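Bosik bench organiser review: six months on

3 min read

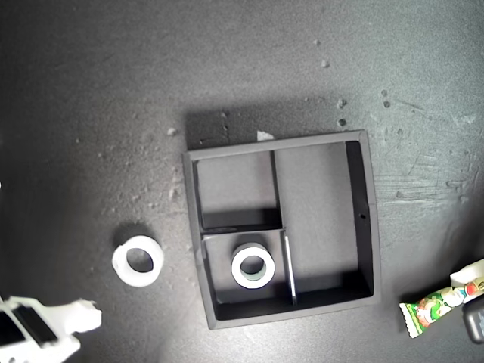

Photo: Usman Qureshi

I repair clocks in a back bedroom, and most of my trouble comes from screws going missing. The Bosik organiser was bought last October to deal with that. It comes as a set of drawers with a few loose trays, and mine cost 28 pounds from Wudville.

The drawers are the main part. They slide well and stop before they fall out, which my old Talpur cabinet never did. The labels are poor. The glue gave up on four of mine over the winter and I now use masking tape and a pencil.

Divided trays suit the way I work. Screws go in one part, springs in another, and anything I need to clean gets the biggest space. The dark colour is fine for brass but bad for blued steel screws, so I put a scrap of white paper in the bottom.

The instructions are one folded sheet and the drawings are too small to read. Putting the cabinet together took me most of an evening. Two of the back panels were swapped in the drawing.

Would I buy it again? Yes, at that price. If you have heavier parts, look at the Kunetti, which has metal runners.

Comments

Eckhard Pfeiffer: Do the drawers fit the old Bosik frame?

Usman Qureshi: No, they are slightly wider.

petra_m: Mine came with one runner missing. Wudville sent another without any fuss.

Related
Talpur cabinet: two years of use
Choosing a bench lamp
Oils for small clocks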